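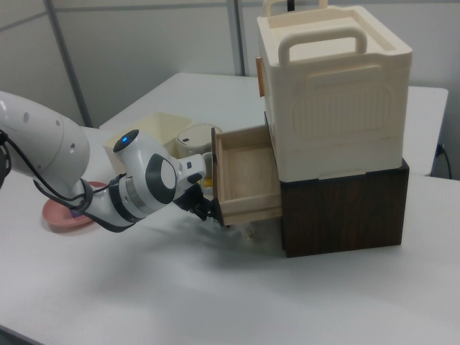
Kuvthorpe Allotment and Gardens Association

Minutes of the ordinary meeting held on 1 Sep 2026 in the Reading Room, Kuvthorpe

Present: Neusa Cavalcanti (Chair), Selim Kırmızıgül (Secretary), the site representatives for Upper Field and Mill Side, and plot holders as signed in the attendance book.

Apologies: received from the representative for Station Plots.

1. Minutes of the previous meeting

The minutes were taken as read. One correction was made under item 6, where "the north hedge" should read "the east hedge". With that change they were approved and signed by the Chair.

2. Matters arising

The Secretary reported that the lock on the Mill Side gate had been changed and that new keys were available from him on return of the old one. Plot holders who have lost their old key will be charged the usual deposit.

The request for a second notice board was carried over. The representative for Upper Field still prefers a position by the lane, and the parish has yet to reply on whether permission is needed.

3. Water supply

The Chair reported on the leak found below the Upper Field standpipe. The contractor, Erkalum, had inspected the pipe and advised that the whole length between the standpipe and the lower trough be replaced. The quotation was £400, to include making good the path.

A plot holder asked whether a patch repair would do for another season. The Secretary replied that the same pipe had been patched twice already and that the joint on either side was in poor condition. A second plot holder asked that the work be held back until the main crop potatoes were lifted, as the trench would pass close to several plots.

Resolved: that the quotation from Erkalum be accepted, the work to be carried out after the potatoes are lifted and before the supply is turned off for the winter.

It was noted that the supply will be turned off in December as in previous years. Members are asked to drain their own hoses and to leave the taps open.

4. Rents and waiting list

The Secretary reported that all rents for the year had been received except for 3 plots. Reminders had been sent. Under rule 9 a plot may be offered to the next person on the list if rent remains unpaid after a second reminder, and the Chair asked that the second reminder be sent by post as well as by email.

The rent for a half plot was considered. A proposal to raise it was put by the representative for Mill Side, who felt that the present figure did not cover the cost of water. After discussion the proposal was withdrawn, on the understanding that the matter would come to the annual meeting with proper figures.

5. Hedges and paths

The east hedge is overgrown along the footpath and a complaint has been received from the parish. The hedge will be cut once nesting has finished - the representative for Upper Field will check it beforehand.

The path between plots 174 and 200 remains uneven. Wood chip has been offered free of charge by Amaral, the tree surgeons, provided that it can be tipped at the lane entrance. Members were reminded that wood chip left at the entrance is for the paths and should not be taken for private use until the paths are done.

Action: Secretary to agree a delivery day with Amaral.

6. Seed order

The joint seed order will again be placed with Zemia. Catalogues are in the hut. Orders should be handed to the Secretary on the printed form, with payment, and late forms will not be added. One member reported poor germination from last year's parsnip seed; others present had found no fault with it. The Secretary agreed to raise it with the supplier.

7. Bonfires

Two letters had been received from residents of Mill Lane about smoke. The Chair read out the present rule, which allows fires after dusk only, and then only for diseased or woody material. It was agreed that the rule was clear enough but had not been followed - a copy will be put up in the hut and at both gates.

8. Any other business

The wheelbarrow belonging to Upper Field is missing its tyre. The representative will obtain a price for a solid one.

A member asked whether hens could be kept on a half plot. The Chair ruled that this should be put in writing.

9. Next meeting

To be held in December in the Reading Room, the date to be posted in the hut.

There being no further business, the Chair closed the meeting.

Signed: ........................ (Chair)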